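O armário do corredor

Quando Yolanda Mercado herdou a casa do tio, em Dirkia, herdou também o armário do corredor, e dentro do armário estava um revólver que ninguém da família tinha mencionado. Estava numa caixa de sapatos, na prateleira de cima, enrolado numa camisola velha. Tinha cinco câmaras vazias e uma carregada.

Yolanda tinha quarenta e um anos e nunca tinha pegado numa arma. Sabia que não se apontava a ninguém e que não se punha o dedo no gatilho, e sabia-o dos filmes. Pousou a caixa na mesa da cozinha, voltou o cano para a parede que dava para o quintal e foi fazer café.

Depois telefonou para a esquadra. Atendeu uma voz de homem, cansada, que lhe perguntou se a arma estava registada.

– Não sei. Era do meu tio.

– O seu tio tinha licença?

– Também não sei. Morreu em junho.

A voz disse-lhe que não mexesse em nada, que não a trouxesse de autocarro e que esperasse por um agente. O agente só podia passar na terça parte do turno da tarde, o que ela não percebeu bem, mas não pediu que repetisse. Se preferisse, acrescentou a voz, podia falar primeiro com um armeiro credenciado. Havia um na Rua Esposito.

O armeiro chamava-se Tavion Greenberg e a loja não tinha nome, só o número 28 por cima da porta. Vendia canas de pesca, botas, lanternas e, ao fundo, atrás de uma grade, espingardas de caça. Yolanda foi lá a pé, sem a caixa, e explicou o caso ao balcão.

– Cano curto ou comprido? – perguntou ele.

Ela mostrou com os dedos.

– Tem alguma coisa escrita?

– Villik. E um número.

Greenberg parou de arrumar os chumbos. Perguntou-lhe qual era o número e ela leu-o no papel onde o tinha copiado: 2193. Ele foi buscar um caderno de capa dura, daqueles de contabilidade, e passou muito tempo a virar folhas. Entrou um rapaz para comprar anzóis, pagou e saiu. Greenberg continuava a virar folhas.

– Fui eu que lho vendi – disse por fim. – Não, o meu pai. É a letra dele.

A linha dizia o nome do tio, o número e a quantia de 185, sem mais nada. Ao lado havia um visto a lápis.

– O visto quer dizer que pagou – disse Greenberg.

– E para que é que ele queria um revólver?

– Isso o meu pai não apontava.

Fechou a loja à hora do almoço e foi com ela. No caminho falou pouco. Contou que os Villik eram armas baratas, feitas numa oficina que já tinha fechado, e que o defeito deles era a mola do cão, que cedia com os anos. Um revólver daqueles guardado muito tempo podia estar bom ou podia estar mau, e por fora não se via a diferença. Yolanda perguntou o que acontecia se estivesse mau. Ele respondeu que normalmente não acontecia nada.

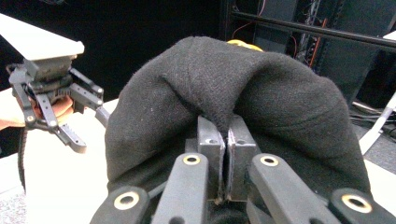
Greenberg disse que o pior que se podia fazer a um revólver era guardá-lo embrulhado, que a lã puxava a humidade e que já tinha visto tambores colados por causa disso. Disse também que ela tinha feito bem em não o limpar, porque as pessoas limpavam, e depois era ele que tinha de lhes explicar o buraco no teto.

Yolanda ficou à porta da cozinha. Ele pôs os óculos, inclinou-se sobre a caixa sem lhe tocar e olhou de um lado e do outro. Depois pegou no revólver pelo punho, com o indicador esticado, virou-o para o quintal e abriu o tambor. Fez força. À segunda tentativa o tambor saiu para o lado com um estalido seco e o cartucho não caiu. Teve de o empurrar com a vareta.

– Isto não disparava – disse ele, rodando o cartucho junto à janela. – Já foi percutido. Está a ver a marca?

Ela aproximou-se. No fundo de latão havia uma covinha pequena, bem no meio.

– Quer dizer que alguém puxou o gatilho?

– Puxou. E falhou. Ou foi a mola, ou foi a munição.

– E depois guardou-o assim?

– Assim.

Sentaram-se os dois. O café que ela tinha feito de manhã estava frio e ela aqueceu-o. Greenberg bebeu-o sem açúcar e perguntou se o tio tinha tido algum problema, dívidas, vizinhos. Ela disse que não, que trabalhara na Jirkard até à reforma, na secção de pesagem, e que aos domingos almoçava em casa da mãe dela. Uma vez faltara dois domingos seguidos. Ela devia ter uns doze anos e lembrava-se porque a mãe guardou o arroz no forno as duas vezes. No terceiro domingo ele apareceu com um bolo e ninguém lhe perguntou nada.

– Pode não ter sido ele – disse Greenberg. – Pode ter experimentado no quintal, contra um tronco. Muita gente experimenta.

– Com uma bala só?

Ele não respondeu logo. Meteu o cartucho num envelope, escreveu Villik 2193 por fora e pôs o envelope ao lado da caixa.

– Quando vier o agente, entrega as duas coisas separadas. Ele passa-lhe um papel. Guarde o papel.

O agente veio dois dias depois, ao fim da tarde. Era novo e trazia um formulário em triplicado. Na linha do motivo da entrega escreveu herança e mostrou-lhe onde devia assinar. Datou as três folhas, 29 de setembro de 2018, e deu-lhe a última, que mal se lia.

– Mais alguma arma na residência?

– Não.

– Munições?

– Só essa.

Quando ele saiu, Yolanda pôs a camisola de molho no tanque. Tirou o resto das coisas do armário do corredor: duas mantas, um guarda-chuva, um rádio, a caixa de ferramentas. Limpou as prateleiras com vinagre e deixou as portas abertas para arejar. O papel guardou-o na gaveta dos talheres, por baixo do tabuleiro.

No domingo a mãe perguntou se a casa já estava despachada. Yolanda disse que faltava o corredor e perguntou se ela se lembrava do bolo.

– Qual bolo?

– O que o tio trouxe, quando faltou aqueles domingos.

A mãe continuou a servir o arroz.

– Era de laranja – disse ela. – Passa-me o teu prato.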